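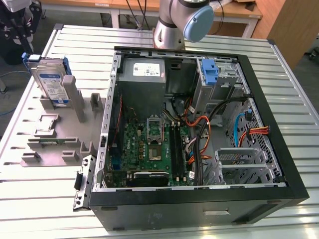
Satalora: your questions answered

Everything we can tell you so far about the film, its cast and its release. We update this page when something is confirmed.

What is Satalora?

A science fiction film set on a mining moon of the same name. It follows a haulage crew who lose contact with their home port and have to decide whether to keep delivering. It is a standalone story, adapted from the comic that ran for 87 issues.

Do I need to have read the comic?

No. The script takes most of its plot from the first two collected volumes, but it starts from scratch and explains the world as it goes. Readers will spot a few names in the background, including the freighter Sitar, which had a much bigger part on the page.

Who is directing?

Cyril Bunting, who also wrote the screenplay. It is his first film with a visual effects budget of any size. His previous work was mostly television drama.

Who is the villain?

Toven, the port controller. In the comic he doesn't appear in person until issue 90 of the combined run, counting the three specials, and is only a voice on the radio before that. The film brings him in much earlier. Bunting has said he wanted the audience to meet him before the crew do.

Will Toven wear the mask?

Yes, though not all the way through. The costume has been simplified and the breathing tubes are gone.

Is Navickas in it?

Captain Navickas is the lead, as in the comic. The character is older here and has already left the service when the story opens. The brother has been cut.

What does 1442 mean on the poster?

It is the number of the crew's last delivery order. The teaser poster has 1209 instead, which is the order they are carrying in the opening scene. Both numbers come from the comic.

How long is it?

No running time has been announced. The figure passed around on forums came from an early test screening and the edit has changed since then.

When does it come out?

April, in cinemas. There will be previews at selected sites the evening before - check with your local cinema, as not all of them are taking part. A home release date hasn't been set.

What certificate will it get?

It hasn't been rated yet. We will add the certificate here once it has one.

Is there a scene after the credits?

We don't know. We will say yes or no on this page after the first public screening, without describing it.

Will there be a sequel?

Nothing has been agreed. Bunting has an outline for a second film based on the later volumes, but he has not been asked to write it.

Can I send in a question?

Yes, use the contact form at the foot of the page. Please don't send plot leaks - we delete them unread.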